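Notebook, cushioning creep, May, 9:30 a.m.

Carried over from the Omillow series. Question is still how much thickness a bubble layer loses under steady load, and whether one extra wrap makes up for it. Drop results are in the other book. Static load only in this entry.

Setup: flat steel platen, 100 mm square, dead weight on top, dial gauge at center. Zero the gauge on bare platen before each run. I forgot on run 13, so that one is struck out. 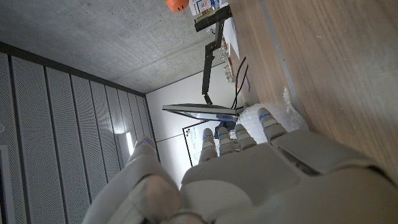

Creep on flat platens tells us little about real goods. Load goes to whatever stands proud of the surface, and the bubbles under it flatten first. A molded shell with a raised rectangular plate, as on the back of the light gray hand, would bear along the plate edges well before the broad part made contact. Need a stepped platen for that. Picard has scrap bar we could mill.

We use cookies to remember your settings. Accept / Manage preferences

Run 402: two layers, bubbles facing in. Steep early loss, then a slow slope. Read at 30 minutes and left loaded. Three layers next, same weight.

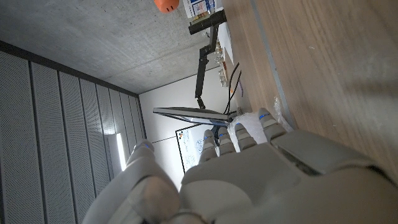 Whiteboard and concrete ceiling, view turned sideways.

Bubbles facing out gave more scatter between repeats. Suspect the flat film bridges the platen edge. Will round the edge before repeating.

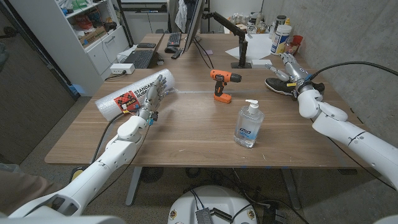

Roll labeled STANDARD BUBBLE, on its side.

Large-bubble stock for the Sosarstead crates still to be tested. Do not mix its readings with these; starting thickness differs.

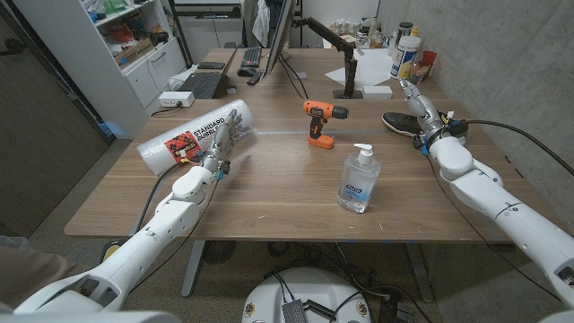 Granard objects to the 30 minute reading and says overnight is the shortest hold worth plotting, with room temperature logged beside it. Agreed for the next set. Keeping the short readings in a separate column.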